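Kennel notebook, March

Coat and bedding trial, carried on from the last page. Boris Ondrejka wants it written up before the Karkovcombe heats, so I'm putting it down as I go and will tidy up later, or not.

The claim, as put to us by the man from Ševčík: a dog kept in a fitted coat for 40 minutes after a gallop comes out looser the next morning and runs better for it. I have heard the same said of magnets, seaweed, raw tripe and a radio left on overnight. Still, we have six dogs doing the same work off the same feed, so it costs us nothing to look.

Three in coats, three without. Swapped over after a fortnight so nobody can say I gave the coats to the good ones. Marley went in the no-coat lot first. He would have been my pick for the coat, so I drew names from a tin.

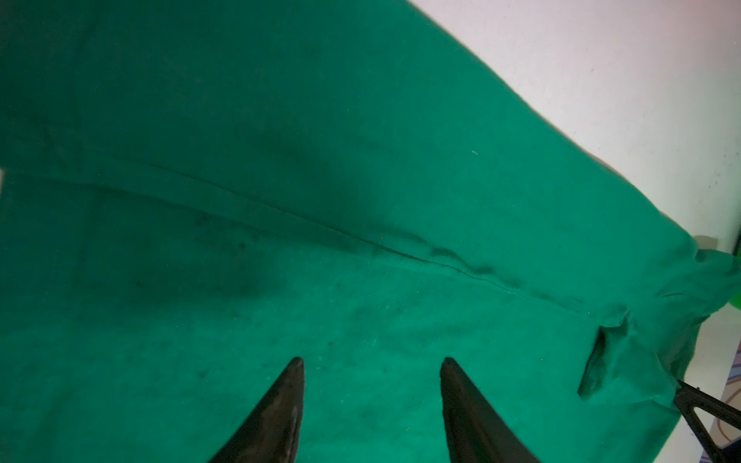 Morning notes are by feel: back, shoulder, inside of the thigh, then a walk up the yard and back. I mark each dog loose, middling or tight. The trouble is plain enough. I know which ones wore the coats, and by the second week I'd caught myself being kind to them. Swapped to having the walk done before I look at the coat sheet. Middlings went up straight away, so I don't trust anything from before that and have struck it out.

Times up the 200 metre straight, hand held. Boris's thumb and mine don't agree, and the difference between us on one run was bigger than any difference between coat and no coat. He says his is the quick thumb. From now on one person clocks all six or we don't bother.

Umus went tight on the near side the third morning after the swap. She'd been coated. Could be the coat, could be the bend where the sand has washed thin, could be her, as she does it every spring. Rested her, left her out of the figures and put a line through her column so it doesn't get quietly filled in.

Total morning checks so far that I'd stand over: 59. Split between coat and no coat they look the same to me. Slightly more loose among the coated, but take Marley out and it goes the other way, and if one dog can turn the answer round there isn't an answer.

Told Boris as much over tea. He thinks I went in wanting it to fail. Possibly true. I also think he went in having already paid for the coats.
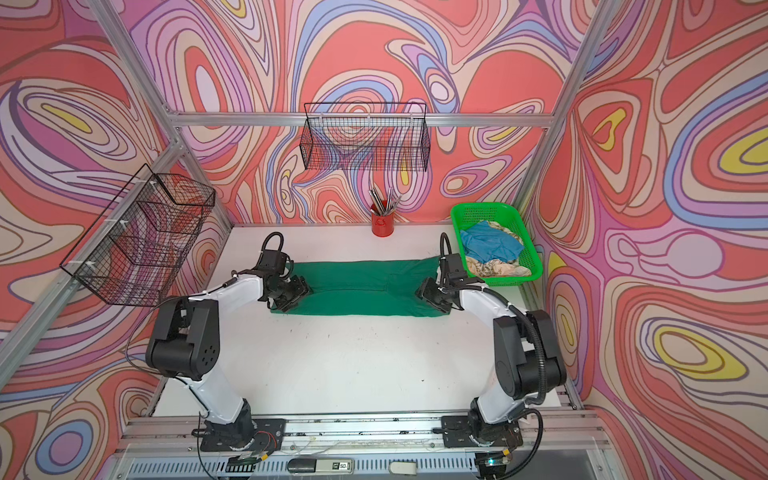 Boris has read this far and wants it put down that the coats were never meant to show on the clock, that a dog which cools off slowly is less likely to cramp, and that we should be counting cramps over a season and leave the straight alone.

Fair point about cramps. It isn't what the Ševčík man said in the yard, though, and it wasn't what we set out to test. We've had no cramps in either lot since we started, so there's nothing to compare. Will add a column for it.

To do: rake and top up the bend before anyone gallops on it again. One watch, one thumb. Boris to write his morning marks on a separate sheet without seeing mine. Ask Ševčík for whatever they've got on paper, with the number of dogs in it.

Umus sound at the walk at 7 this evening. Leaving her another few days.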